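**Teaching pick from a bin by hand vs. by remote – am I doing this backwards?**

**grainline_pete**

Long time reader, first post. I've got a small arm on a wooden table in my spare room and I'm trying to teach it one boring task: reach into a clear plastic box, pick up the part, set it down on the table. I've been doing it all over remote (a Hendeo handheld controller, the older one) and recording every run with the Truvik logger. I'm up to 869 runs and the policy is still pretty bad at the box. On bare table it's fine!

The part is a long flat thing, white body, metal strip along one side, blue ends. It likes to lie at a slant, and when I come down over it the right finger ends up above the box and the left one is way out over the table. Wrist view from one of my starts: 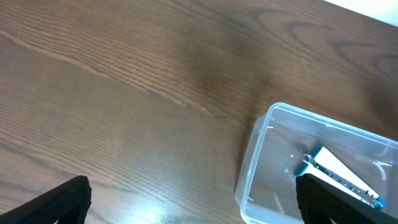

So what I do from there is creep left and right until I feel good about it, then go down. Some of my runs have a lot of creeping. I'm guessing the policy has learned the creeping really well, ha. It gets over the box, wiggles for a while and then closes on nothing.

Couple of questions. Would I be better off grabbing the arm and moving it by hand? And is 1,000 runs a magic number or did I just read that somewhere and believe it?

---

**tallow_and_tin**

1,000 is a nice round number and that's all it is. I've had a drawer task work off way less than that and a cable task that laughed at 1,000. What matters is how much your runs agree with each other. If you approach from the left one time and from the front the next, and hover for a random amount of time in between, you're asking it to average a bunch of different habits.

I'd go by hand for this one. You feel the wall of the box before you hit it. Over remote you don't feel anything, you just watch the finger flex and go "oops."

---

**moth_servo**

Going to disagree pretty hard with tallow here. Hand guiding is lovely until your own arm is in the camera. If there's a second camera on the side, half those runs will have a sleeve in them, and then at run time there's no sleeve. I lost most of August to that.

Even with only the wrist camera, people push an arm in ways the motors wouldn't go by themselves. You get smooth paths in the log and jerky playback. Stick with the remote and fix the hovering.

Pete, do you trim the runs before training? The pauses I mean.

---

**grainline_pete**

No trimming! Raw as they come. I kind of assumed it would sort out the pauses on its own.

Wrist camera only, by the way. I had a side one and took it down when I needed the clamp for something else.

---

**moth_servo**

Yeah, trim them. Anything where the arm is basically sitting still and the fingers aren't opening or closing, cut it down to almost nothing. Keep a beat right before the close though. If you cut that too, it starts snapping shut on the way down.

---

**tallow_and_tin**

Moth, the sleeve thing is a side camera problem and he doesn't have a side camera. And on the jerky playback, you can record the path by hand and then have the arm replay it by itself, and save *that* as the run. I do it with everything now. The motors did the motion, the wrist camera sees exactly what it'll see later, no human in the way. It takes twice as long per run and I don't care, I need fewer of them.

---

**moth_servo**

Fair, replay fixes most of it. You have to put the part back in exactly the same spot for the replay though, and with a part that lands at any old slant in a box that's a pain. Tape marks on the bottom of the box and now your policy is looking at tape.

---

**lowbatt**

Jumping in because I did nearly this exact task, clear box and all. Clear plastic is a jerk. The table shows through the walls so the box looks like more table, and the only thing the camera gets a good hold on is the rim. When the light moved, mine lost the rim and would come down right on top of it. I'd look at that bright patch you've got between the fingers, Pete. If it's a window, your morning runs and your evening runs are two different data sets.

I ended up swapping to a solid gray tub and my success rate jumped the same day. I know that's cheating.

---

**grainline_pete**

It IS a window. And yes, I record before work and then again at night. Ugh.

I'd like to keep the clear box if I can, it's the box the parts live in. But I can close the blind and run a lamp, that costs me nothing.

---

**hex_driver_9**

Agree with lowbatt about the light, disagree about closing the blind. If you only ever show it one kind of light it'll only work in that kind. Record with the blind up, blind down, lamp on, lamp off. Mess it up on purpose. Same with the box, move it around between runs. I'd bet yours has been in the same corner of the table for all 869.

---

**lowbatt**

He's one person in a spare room, hex. Get it working in one light first, then mess it up. If you start with the mess you can't tell what's failing.

---

**hex_driver_9**

We're going to have to differ on that one. I've thrown away two full sets that I made "clean first" and had to redo from scratch.

---

**grainline_pete**

OK, you've all given me homework and I did some of it tonight.

I trimmed the pauses like moth said. I closed the blind (sorry hex). Then I recorded 37 new runs where I made a rule for myself: one approach, no creeping, and if I miss, I back all the way out and delete it. I also tried sliding the box over to the left so there's more open table to set down on. View from a spot farther back:

- Box on the left, clear space in the middle and right, both fingers in view at the bottom and the white panel across the back.
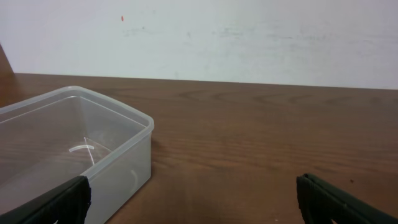
- Same rule for the set-down. I pick a spot in the open area and go straight to it, no second thoughts.
- Gripper wide open the whole way over. I used to half close it while traveling, no idea why I did that.

Trained on just the new ones to see what would happen. It got the part out of the box on the first try, dropped it on the second, and then on the third it got out over the table and kept going like it was leaving the house. So not fixed, but there's no wiggle at all, and I'll take a confident miss over the wiggle any day.

Next I'm going to try tallow's hand guide and replay trick on the same layout and compare.

---

**tallow_and_tin**

Nice! The leaving the house thing is probably your set-down spot. "Somewhere in the open area" is different every run and there's nothing on the wood to aim for. Put a target down, or pick one spot and stick to it for now.

---

**moth_servo**

Also keep a few of those misses you're deleting. The ones where you back out and then get it on the second go. You want it to have seen a recovery or two. Just not 869 of them.

---

**grainline_pete**

Ha, noted. Do you label those separately or throw them in with the rest?

---

**moth_servo**

In with the rest. I used to tag them in the Hovland viewer and then never once used the tags.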